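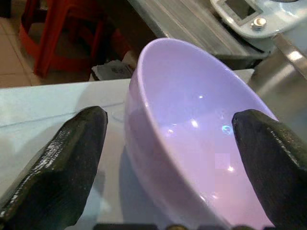 Figure 4. A lavender-purple ceramic bowl with a glossy interior.

4.2 Where bowls are kept and how long they last

The diaries covered 200 households in Staltlow and Rurine and listed 2427 pieces of ceramic tableware in regular use. Of these, 1497 were bowls of one kind or another. Plates and mugs made up most of the rest, with a small remainder of serving dishes that we set aside because they were used too seldom to give useful records.

Bowls were replaced more often than plates in both towns. In Staltlow the gap was small. In Rurine, where more of the households lived in flats with a shared kitchen, it was much wider, and it stayed wide when we left out families with children under five. Household size had less to do with it than we had expected from the pilot in February.

Storage explained part of the difference. Plates were nearly always stacked in a cupboard or a rack, while bowls were left out on the table, on the draining board or on top of the fridge, often one inside another. Several diary keepers wrote that their bowls were of different shapes and would not stack, and that the odd ones ended up wherever there was room. Chips to the rim were reported most often in these households. Chips to the foot were rare everywhere and we do not discuss them further.

Glaze was a separate matter. Most people could not say what kind of glaze a bowl had, so the diary asked only whether the inside was shiny, dull or in between. Bowls marked as shiny at the start were sometimes marked as in between by the end, mainly where metal spoons and scouring pads were in daily use. We treat this as a change in how the owner saw the bowl — no measurement of the surface was made.

Floors matter too, though the diary gave them a single line. A bowl dropped on ceramic tile was usually recorded as broken. On vinyl or cork the same entry was more likely to read "chipped" or "no damage". Tiled kitchens were common in both towns, and in Rurine the shared kitchens were tiled almost without exception. The number of people passing through such a room at mealtimes makes it hard to separate the effect of the floor from the effect of crowding.
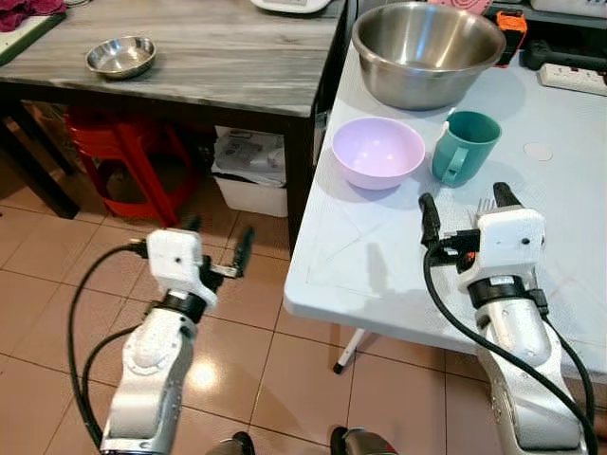 Hussam Akl, commenting on an earlier version of this section, thought we had given the floor too much weight. In his view people in shared kitchens buy cheaper bowls in the first place, knowing that others will use them, and the cheaper bowls would fail early on any surface. He asked whether price had been recorded.

It had, but poorly. Price was left blank for most second-hand pieces and for nearly all gifts, and the entries we do have lean towards newer sets. Within those sets we found no clear link between price and time in use. The Haddad diaries, which followed a similar form, did ask for price at purchase, and we return to them in section 5. Until then the floor and the cost of the bowl should be read as competing explanations, with crowding as a third.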